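布里克斯特德学院校内体育联赛夏季赛程公布 报名改在网上进行

校内新闻 体育与休闲

布里克斯特德学院(Brikstead)体育与休闲办公室公布了夏季校内体育联赛的安排。联赛将于6月开始,面向全体在读学生和教职员工,不收报名费。今年设室内五人制足球、三对三篮球、混合排球、羽毛球双打、乒乓球团体和飞盘六个项目,其中飞盘是第一次列入。

与往年不同的是,报名不再使用纸质表格。学生需要登录校内体育平台Flukum,用学号建立个人页面,再选择创建队伍或加入已有队伍。队长提交名单后,队员会各自收到一封确认邮件,全部确认完毕,队伍才算报名成功。没有队伍的学生可以登记为自由球员,由办公室分配到人数不足的队伍里。

“以前表格放在体育馆前台,常常有人只写了名字,没有留联系方式,赛前找不到人。”负责校内联赛的体育主管埃尔里丝·拉多克(Eirlys Ruddock)说,“现在名单都在平台上,队长自己也能看到还差谁没有确认。”

上一届联赛共有800名学生参加,五人制足球和三对三篮球的队伍最多。拉多克说,足球项目去年报名截止前两天就满了,几支队伍排在候补名单里,一直没有等到空位。今年足球的名额增加到40支队伍,分成公开组和休闲组。公开组采用积分制,前几名进入淘汰赛;休闲组只打小组赛,不设淘汰赛,每队场上必须始终有至少两名从未参加过校际比赛的队员。

三对三篮球沿用半场规则,每场打两节,犯规累计办法和去年相同。混合排球每队场上六人,男女队员各不少于两人。羽毛球和乒乓球的比赛安排在中午和傍晚,选手可以在报名时勾选三个方便的时段,赛程编排会尽量照顾,但不保证全部满足。

飞盘项目由外语系教师索莱达·戈伊科切亚(Soledad Goicoechea)提议增设。她从两年前开始在南草坪组织练习,起初只有自己班上的几个学生,后来别的院系也陆续有人过来。戈伊科切亚说,飞盘没有裁判,犯规由场上队员自己提出、自己商量,新手要适应一阵子。“头几次练习,大家都不好意思喊犯规,也有人喊了以后不知道接下来该怎么办。我们会在开赛前办两次规则讲解,没有玩过的人也可以来。” 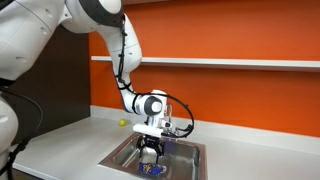 讲解安排在南草坪,遇雨改到旧体育馆二层。参加讲解不需要提前登记,穿运动鞋即可,飞盘由办公室提供。已经组好队的学生最好全队一起来,讲解之后会留出时间打一场短的练习赛。

场地方面,五人制足球和混合排球在新体育馆进行,篮球在户外的三块半场进行,羽毛球和乒乓球在旧体育馆。旧体育馆的木地板去年冬天翻修过,只能穿浅色胶底的室内运动鞋入场,鞋底会留下划痕的不能上场,前台也不出借鞋子。户外篮球场傍晚有照明,比赛日照明时间延长30分钟。

所有队伍须在首场比赛前完成两件事:全体队员在线签署健康与风险告知书,队长参加一次队长会议。队长会议每个项目各开一次,时长不超过一小时,内容包括规则变动、改期办法和申诉流程。队长不能到场的,可以委托一名队员代为参加,但需要提前在平台上填写代理人姓名。没有人到会的队伍,首场比赛按弃权处理。

改期的规定今年有所收紧。队伍如果要改期,须在比赛前一天中午以前提出,并得到对方队长同意,每支队伍整个赛季只能改期一次。比赛开始后超过10分钟仍凑不够最低人数的,判对方获胜。弃权两次的队伍将退出余下的比赛,候补队伍不再递补,空出来的时段开放给其他学生自由使用。

球衣由各队自备,颜色尽量统一,不要求印号码。颜色相同的两队相遇时,赛程表上排在后面的一队穿办公室提供的号码背心。背心在每场比赛结束后须交回记录台,缺少的由该队补齐。护腿板在足球项目中必须佩戴,眼镜建议换成运动眼镜或加装固定带。首饰和手表在篮球、足球和排球比赛中都须取下。

各项目的冠军队会得到一件纪念T恤,队名刻在体育馆走廊的联赛牌匾上。今年的T恤由本地运动用品店辛迪茨(Cinditz)赞助,该店同时为参赛学生提供护具和球鞋折扣,凭平台上的参赛页面领取,折扣不能与店内其他活动同时使用。

办公室还在招募学生裁判和记录员。裁判不要求有经验,录用后须参加培训,并在正式执裁前跟随老裁判完成三场见习。记录员负责登记比分、核对名单和收发背心,每次值班三小时。两个岗位都按学校的学生工时标准付酬,每周工作时间不超过12小时。有意者可以在平台首页的“工作机会”一栏提交申请,并注明自己每周有空的时段。

工商管理专业的一名大三学生去年担任过排球裁判,今年打算继续申请。他说,最难的不是规则,是声音要足够大。“第一场我吹了哨,场上的人还在打,后来才发现他们根本没听见。培训的时候应该多练练吹哨。”

校际代表队的现役队员可以参加校内联赛,但不能报名自己所属的项目。例如校篮球队队员可以打排球,不能打三对三篮球。退出校队未满一个学年的,按现役队员处理。这项规定与去年一致。每名学生最多可以报两个项目,同一项目内不能同时出现在两支队伍的名单上,一经发现,以最早确认的名单为准。

教职员工可以单独组队,也可以和学生混合组队。去年图书馆和后勤部门各组了一支乒乓球队,其中图书馆队打进了半决赛。今年图书馆仍会报名,后勤部门尚未确定。

关于伤病处理,每个比赛场地都配有急救箱,值班人员均接受过基本急救培训。比赛中如有队员出血,须立即离场处理,止血并更换沾有血迹的衣物后才能重新上场。头部受到撞击的队员当天不得再参加比赛。较重的伤情由值班人员联系校医室,队长应协助填写一份事故登记表。

联赛的费用由学生活动经费承担,主要用于裁判工时、器材更新和平台使用费。今年更换了全部比赛用排球和一部分羽毛球网架,旧排球留给自由活动时段借用。学生凭学生证可以在前台借球,当天归还。

今年的赛程表由巴特工作室(Bhat)协助编排,公布后会在平台上实时更新,体育馆门口的公告栏也会张贴一份纸质版。两处内容不一致时,以平台为准。观众可以免费到场观看,室内场馆的看台不允许带入食物,瓶装水除外。

本学期的自由活动时段不受报名影响。羽毛球场地仍按先到先用的办法开放,每组使用时间不超过40分钟。夏季赛程开始后,旧体育馆的傍晚时段将全部留给比赛,自由活动改到上午和下午早些时候。

报名自3月22日起开放,五人制足球先到先得,其余项目在截止日之前均可提交。队长会议的时间和地点将在报名截止后通过邮件通知。有关报名和规则的问题,可以到新体育馆一层的体育与休闲办公室咨询,也可以在平台上留言,工作人员一般在两个工作日内回复。

(校内新闻组 2020年3月22日)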